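Email Copy Testers Wanted
Clutavo, Grellanby office or remote
Posted October 16, 2024

Do you open a marketing email and wonder why that subject line got you? Come work on it with us!
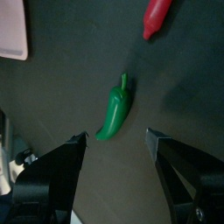
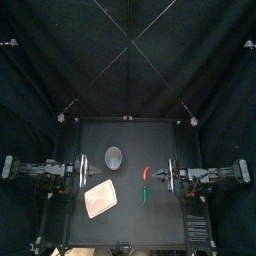
We're hiring 3 part-time testers to help our newsletter team figure out what makes people click, reply or quietly unsubscribe. You'll read drafts, write your own subject lines and set up split tests for small online shops (our biggest client, Cuneck, mails its list every week and loves trying odd ideas).

The contract runs 6 months, 62 hours a month, with an option to extend in May. No marketing degree needed. Clear writing matters a lot, and so does being comfortable with a spreadsheet.

To apply, send us a subject line you loved and 300 words on why it worked. Use the form on our jobs page.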